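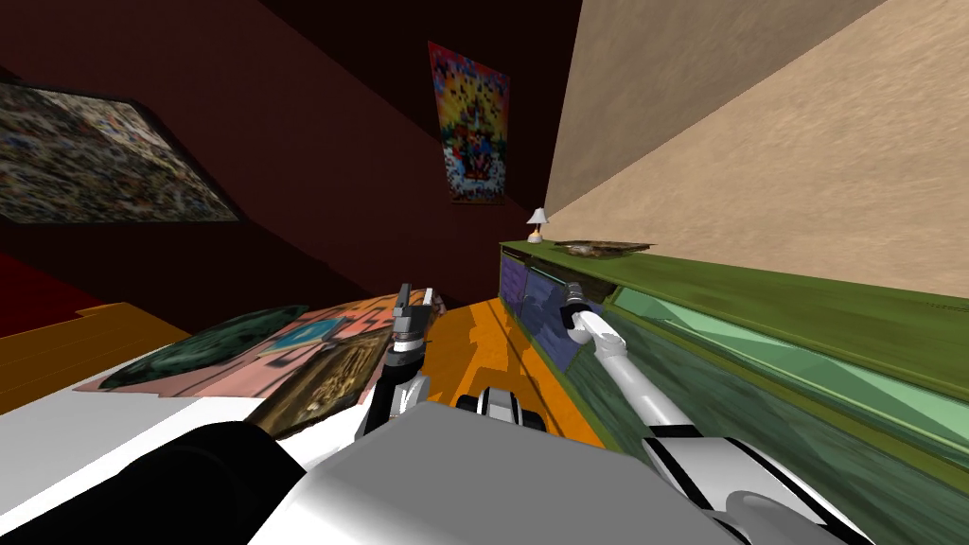
## Re: [robotics-club] Sim results for the April demo

Glykeria Mavromatis wrote:

> Hi all,
>
> The household reach task is in good shape. I ran the Emdale room overnight and got 1,201 successes out of 1,498 tries. The right arm finds the edge of the green cabinet from nearly any start, and that's with the camera tilt turned up. I think we can tell the Jenen judges that the robot "can work in a home it has not seen before." If there are no objections I'll put that sentence on the poster and start on the left arm.
>
> Glykeria

Glykeria, thanks for running these. I object to the sentence.

I don't doubt the 1,201. I pulled your log and got the same number. What I want to know is what the thing learned. The cabinet is green glass, long, and sits against a beige wall with dark maroon next to it. There's a white lamp standing on the end we're reaching for. I could train a very dumb program to find that lamp and stop a little short of it, and it would look just like our robot does now. Before we say "a home it has not seen," I'd like to see it reach for the same cabinet with the lamp gone and the brown tray moved over to that end.

So I tried half of that last night. I took the lamp out, left the tray where it was, and ran the same 1,498 starts with the same seeds. It made it 787 times. Some of the misses were close, and maybe you'd call those fine, but plenty of them had the gripper waving at bare wall. I saved the runs in the shared folder under "nolamp" so you can check me. Please do, I was tired and I may have left the old lighting file in.

Second thing, the tilt. I like that we tilt the view, and I know it was a pain to get working. But as far as I can tell from the config, the whole room leans as one piece, so the cabinet, the bed or couch, the poster and the big painting all keep their places relative to each other. That's a test of whether the robot can handle a leaning camera. It says very little about a new room. Inero ships 2 other rooms with the same license and we haven't opened either one.

Third, and this is the one I'll be stubborn about: what counts as a success? The script says the gripper has to come within the threshold of the cabinet edge. It doesn't say anything about touching it, and it sure doesn't say anything about opening it. Mr. Kontogiannis asked me in the hall whether the robot "opens the cupboard" and I didn't know what to tell him, so I said no. If he heard that from somebody on the team, we should fix it before he writes the letter.

I'd hold off on the left arm too. It has the bed-or-couch side with the pillow and the blanket, and soft stuff in our simulator has never behaved like soft stuff - last year's team lost most of the spring to a towel.

For the poster I'd write: "In one simulated room, the right arm reached the cabinet edge in 1,201 of 1,498 tries. With the lamp removed, 787." It's less exciting and I can defend it if a judge starts poking.

If you rerun without the lamp and get something much better than I did, I'll drop the second number. Can you send me the lighting file you used either way?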